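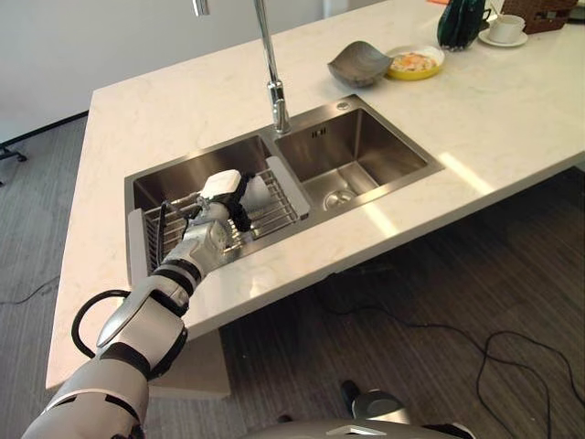

Chapter 4
The Sink and What Goes in It

Most kitchens get planned from the stove outward. Wrong end. People stand at the sink longer than anywhere else, and in the Randisine household study (82 kitchens, one July) the sink was where most of the grumbling came from too. Too shallow. Too far from the cupboard. Rack in the way.

So we start there. Three questions run through the chapter – what does the basin have to hold, where do clean things wait, and who wipes the counter.

4.1 One basin or two

Two basins of different sizes is the usual answer in a kitchen with an island. Big one for the work, small one kept clear for rinsing a cup or draining pasta. A rack made of thin wire can sit down inside the big basin, and then the drips go straight to the drain and the counter stays free. The catch – you have lost your washing basin untill the rack comes out again. Fine for a small household. Less fine for six people and a roasting pan.
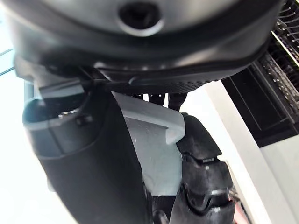 Rack size matters more than rack price. Measure the basin at the bottom, not the rim, as the walls often slope in. Look for ends that rest on the rim or on the divider without sliding. Lift it out weekly, scrub the wires, scrub under it. Residue collects where the wires cross and a quick rinse wont shift it.

4.2 Stone next to water

Marble around a sink looks well and marks easily. Lemon juice, vinegar, wine – wipe at once. Mild soap, soft sponge, dry cloth after. The builders of the Turcotte flats in Prurngate put marble in every kitchen, and the repair log there shows 263 calls in the first year, most of them for dull patches near the faucet. See Table 4.1.
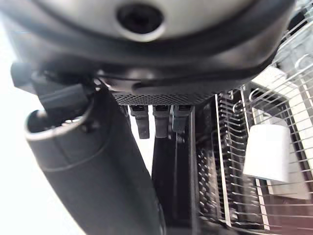
Sealing helps but does not stop acid. Test with a few drops of water. If they darken the stone, seal again.

Before going on, read Tranholm case 9 at the back of the book and sketch your own sink, with measurments. You will need the sketch for section 4.3, Faucets and Reach.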